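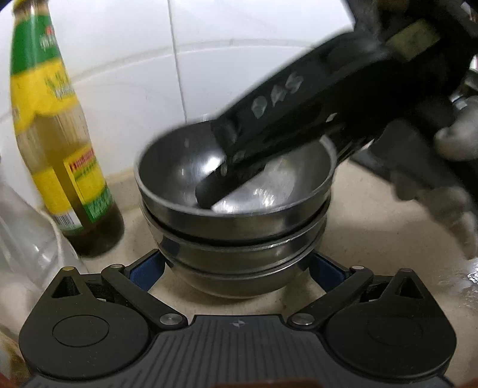
The gripper comparison moved from the bench to the kitchen counter in August, and both finger pad types have now been run on the same set of dishes. Steel bowls took most of the month. With three of them nested against the tile wall, the operator has to bring a finger down inside the top bowl without disturbing the two under it, and the reflections off the steel make the pad edge hard to find in the recording. Estela Pereyra has asked for a matte pad cover from Gorkberg, which should arrive before the next round.

Spread-out bowls are easier. We start with the pads fully open and close on the nearest rim. The Perrin controller held its set force on 47 trials in a row before it needed a reset.

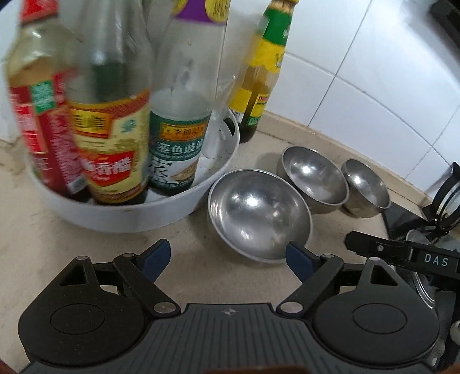

Pads open in front of the largest bowl, with the other two bowls behind it and to the right.

Plates were added in the second half of the month. The soft pads hold a glazed plate upright well enough, but a plate held near its rim tends to turn when the second gripper makes contact.

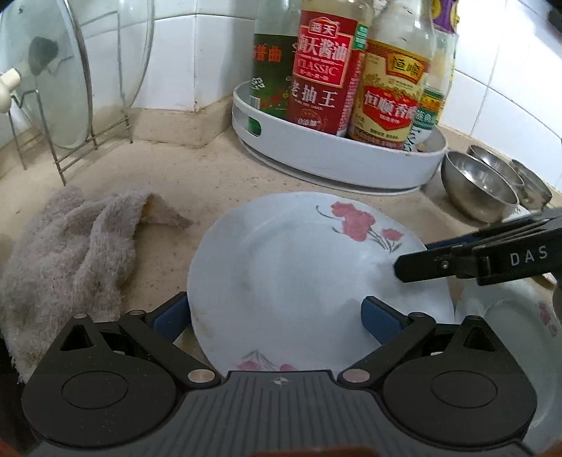 Patricio Zúñiga is reworking the closing speed to reduce this. His first change helped with light plates and made no difference with heavy ones — we will try a slower approach on both sides next.

Budget: the pads and spare rivets came to $3000, paid to Brorska. No other hardware was bought. Two linkage arms have play at the pivot and will be replaced from stock.

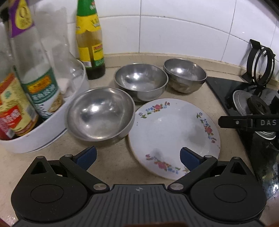 Mixed layout with bowls and a flowered plate beside the stove.

Still open are the wrist camera mounts and the written comparison, which Milagros Medina will send on Friday. We request five more days of kitchen time to finish the mixed layouts.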